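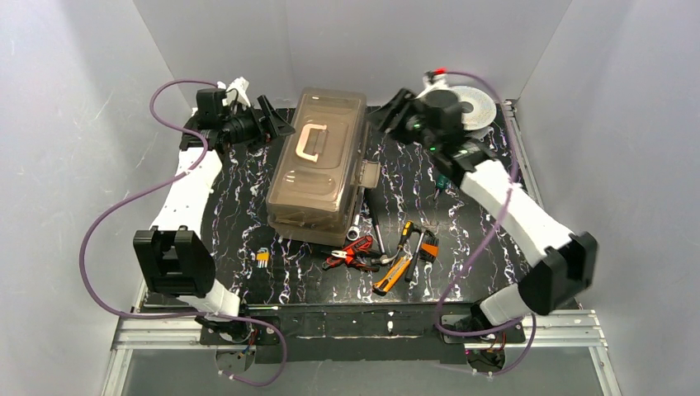 The two-arm bench at Viseck's workshop in Prarnen, set with a storage box and hand tools.

Viseck publishes results of side-by-side controller trial

Prarnen, September 2025 – Viseck, which builds and supplies small two-arm benches for colleges and workshops, has published the results of a trial comparing two arm controllers on a tool-tidying task. The trial set the company's own Mallet controller against the Grirkavano, the controller it has fitted to its benches until now.

Both controllers were tried on the same bench, with the same pair of arms, the same grippers and the same cables. Only the controller and its settings file were changed between sessions. The task was to lift hand tools from a patterned black tabletop and place them in a lidded plastic storage box, with one arm dealing with the lid while the other handled the tools.

Each controller was given 267 attempts. An attempt was counted as complete only if every tool ended up in the box, the lid was shut and no one had touched the bench. Mallet completed 137 attempts and the Grirkavano completed 122.

Viseck describes the difference as useful but modest. Most of it came from the lid. The Mallet controller checks the load on both arms before it lets either of them move on, and it dropped the handle less often. On picking up single tools the two controllers were close, and on the hex keys the Grirkavano did slightly better.

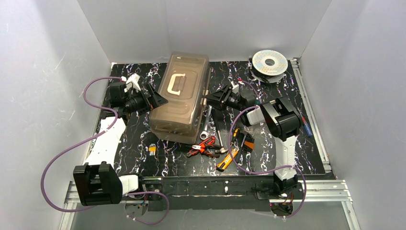
Thin tools lying flat remain the hardest part of the task for both. A wrench or a slim screwdriver gives the fingers very little to close on, and a gripper that comes down a few millimetres too high will close on nothing. Pliers were easier to pick up but harder to put down, as the handles tended to catch on the rim of the box. Viseck has left these failures in the published results, sorted by tool.

Cable routing also had an effect. In early sessions the cable loops were tied close to the arms, and this pulled on the wrists at full reach. The loops were then left longer and all earlier attempts were thrown out. The figures given in this release come only from attempts made after that change. Longer loops do take up space over the table, and the company is looking at a cable guide that would fit the front rail.

The trial did not compare speed. Both controllers were held to the same slow setting throughout, and Viseck says the results should not be read as a guide to how either would behave in production work.

Mallet will be offered as an option on new benches from December. Existing customers will be able to buy it as a kit for less than £3,000, including the mounting plate and a replacement wiring loom. The arms do not need to be removed for fitting. The Grirkavano will stay on the price list, and benches already fitted with it will go on being supported.

The full results, the settings files for both controllers and the list of tools used can be requested from Viseck free of charge. Colleges that already have a bench and would like to repeat the trial can borrow a Mallet unit for one term.

– Ends –

Notes to editors

Viseck designs and assembles two-arm benches at its workshop in Prarnen. Visits to see the bench running can be arranged through the press office.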